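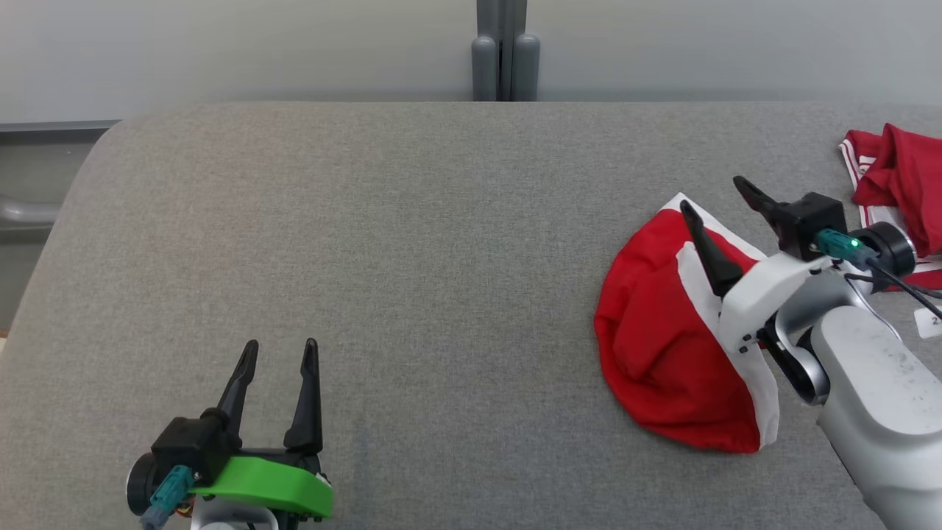
Two-arm station with the red and white team clothes, open day at Kirunik

Is the Kirunik open day worth it for a school group?

I help run an after-school tech club and we have been offered places at the robotics open day in February. The program lists a two-arm clothes folding demonstration and a talk. Our kids are 11 to 13. The bus alone would take a good part of our budget, so I'd like to hear from people who have been. Is there enough to see, and do the visitors get to stand close? Also, is the folding done by the machine itself or is somebody steering it?

Posted by custura_club

Berenice Tlapale
I took 40 students last year, split into two groups, and it was fine. The folding table was what they talked about on the way home. Each arm has a two-finger gripper, and they work on ordinary sports clothes on a padded gray table.
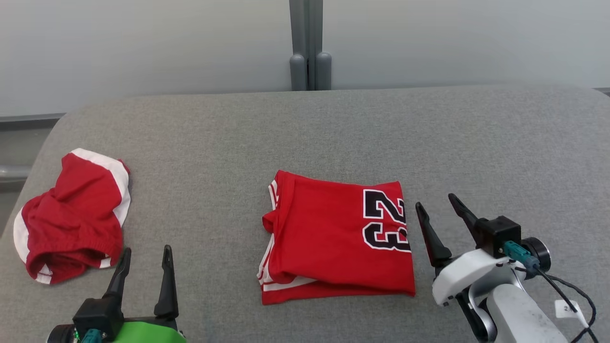
Shorts gave it more trouble than the jersey when we were there. The waistband bunches up and the grippers have to let go and try again. A jersey lies flatter and the sleeveless cut helps. Tell the kids beforehand that it is slow – some of mine expected a factory video and got restless after the second shirt.

On steering: when we visited, an operator was guiding the arms for the first half and they ran a trained program for the second. Ask at the desk which one you are watching, as they didn't announce the change. You stand behind a rope, close enough to see the fingers.

The talk was too long for 11-year-olds. We skipped the end of it and had lunch in the lobby. Bring your own, the cafe line was bad.

jadano73
went two years ago, parking was full by 10. no idea about the robots, we were there for the welding

Tsutomu Tamura
Agree with Berenice on most of this. One addition: book the morning slot if you can. In the afternoon the Dahlgren hall opens to the general public and a group that size can't get near the rope. Schools also have to send a list of names ahead of time. Ours went in late and we waited outside until someone found it.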